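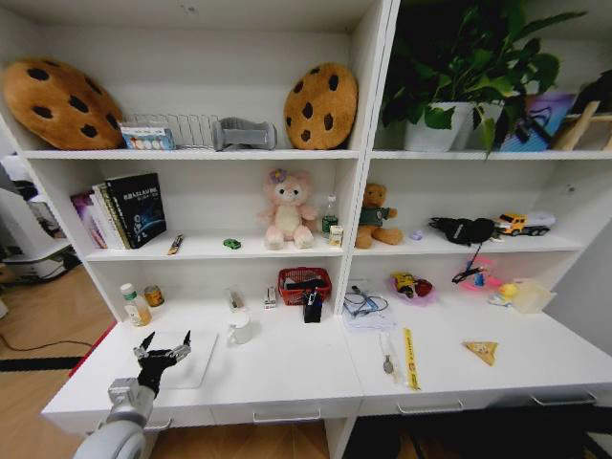 Page last changed: 19 March 2019

I have been reading a lot lately about shelves, or really about what people think should not be on them. The advice is nearly always the same: pick a color, put away anything small, leave a third of every surface bare. My friend Carmela Negri followed it to the letter last May and her living room looks lovely, and I can never find a thing in it to talk about.

So I would like to say a few kind words for the other sort of shelf, where a dish rack can sit between two cookie cushions and the books share their board with a pink bear who has a flower on her head. It breaks every rule going. A dish rack belongs in the kitchen, I know, and a mug belongs in a cupboard. But a shelf like that is where a household keeps what it reaches for and what it is fond of, and I don't see why those should have to live in separate rooms.

Take the little green car.

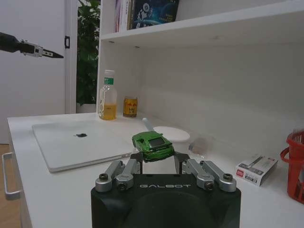

The green car, over by the laptop.

In a tidy person's house it would be in a bin with a lid and a label, and in a month it would be forgotten. Left out among grown-up things – a laptop, a few books – it gets picked up. My own desk has a brass acorn on it that does no work at all, and I would sooner give up the stapler. I once paid 116 dollars for a set of matching boxes to hide that kind of thing in, and the boxes are now in the garage, holding one another.

I will grant the minimalists their point about dust. Sabina Krajčí wrote to me after my last piece to say that she wipes down 66 ornaments every other Saturday and has begun to resent the owls. Fair enough! Let a few owls go, then, but let them go one at a time, and keep the ones you would miss.

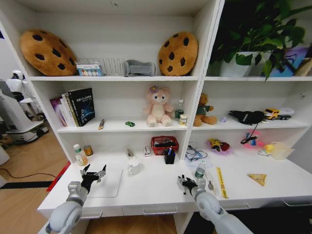
Two bears, two cookies and a good big plant.

What helps, I find, is one large living thing up high. A plant with broad leaves tumbling over the edge forgives a great deal of muddle underneath it, toy trucks included. Give it a decent pot, turn it now and then, and leave the bears where they are.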